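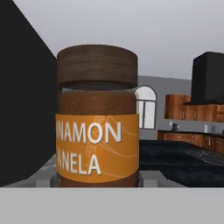

Drerkov Adds Ready-Made Kitchens to Its Robot Simulation Kit

Posted Friday, 9:40 a.m.
By Efren Sarmiento

ODVILLE – Drerkov, the software company based on the north side of town, has released the second version of Kaltiva, a kit that lets small teams train and test robot arms in computer-rendered kitchens before they try anything on a real counter. The new version went on sale this week. It comes with 16 kitchens, a library of 400 household objects and a set of pick-and-place tasks that run without extra setup.

The first version of Kaltiva came out last August and was sold mainly to university labs. It had a plain table, a floor and a small number of shapes. Buyers who wanted a room around the table had to build one themselves, and many of them wrote to the company to say they did not have the time.

"Most of our support mail was people asking for cabinets," said Jarrah Tautahi, who leads the Kaltiva team. "They wanted the arm to work in a place that looked like a place. A white box on a gray table tells you how the arm handles a white box on a gray table."

The kitchens in the new version differ in layout, cabinet finish, counter material and lighting. Some have islands and some do not. Appliances can be moved or removed, and the counters can be left bare or filled with objects from the library. A user can lock the room and change only the objects, or keep the objects and step through the rooms one after another.

The object library is made up mostly of groceries and tableware. There are plates, bowls, cans, boxes, bottles and a group of spice jars with printed labels in English and Spanish. Tautahi said the jars took longer than anything else in the library. The team had to get the lids, the labels and the width of the body close enough to store-bought jars that a grip learned in the kit would have a fair chance of carrying over.

Labels wrap around the jars as they would on a shelf, so the wording a camera picks up depends on how the jar is turned. A jar of cinnamon may show the end of its name and none of the beginning. The company left this in on purpose. Users who train a system to find an item by its label can set the jars to face forward, or let the kit turn them at random.
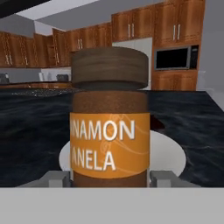

Camera views can be placed anywhere in the room, but the default is a view from the gripper, looking out past the fingers. Drerkov chose it after hearing from customers that wrist cameras were what they had on their own arms. A second view, from a fixed point in the room, can be recorded at the same time.

Each run is saved with the camera images, the position of the arm and the width of the gripper opening. The files can be exported in the formats that most training software reads. A run can also be replayed with the lighting or the counter material changed, and the kit will render the images again without moving the arm differently.

One of the first outside users is Kobzar, a small Odville firm that packs dry goods for restaurants and is trying out a single arm for sorting jars and tins. The firm had an early copy for 60 days. It ran 400 pickups of spice jars in the kit before moving to its own bench, and passed its notes on to Drerkov when the trial ended.

The notes were mostly positive, according to Tautahi, though they listed several problems. The fingers in the kit are plain flat blocks, while Kobzar's have rubber pads, and the firm had to adjust the friction settings by hand. Glossy dark counters also slowed the rendering on its older computer. The firm turned reflections off for most of its runs and switched them back on for the last few.

A setting for padded fingers has been added to the release. The rendering speed has not changed, and the company's own guide now suggests that users with older graphics cards begin with the matte counters.

There are other limits. Nothing in the kitchens pours or spills, so a jar can be lifted, moved and set down, but its lid cannot be opened. Cabinet doors swing, though drawers stay fixed in this version. Cloth and soft packaging are not included. Tautahi said drawers are next on the list and would go out to current buyers as a free update. He did not give a date for it.

"People ask about liquids every week," he said. "We would like to do it. It is a much bigger job than drawers, and I would rather not promise it."

The kit is sold as a yearly license in two forms, one for schools and one for businesses. Both include the full set of kitchens and objects. The business license adds phone support and the right to import a customer's own objects from scans. Schools can import objects too, but only from model files they have made or bought. Prices are given on request and depend on how many computers will run the software.

Owners of the first version can move to the new one at no charge until their current license runs out. Work saved in the old version will open in the new one, with the original plain table kept as an option. Tasks that used custom rooms may need their camera positions set again – the new version measures height from the floor, and the old one measured it from the tabletop.

Drerkov is also offering a short trial copy with one kitchen and a small part of the object library. It can be requested through the company's office in Odville. The trial saves runs in the same format as the full kit, so anything recorded in it can be kept and used after a license is bought.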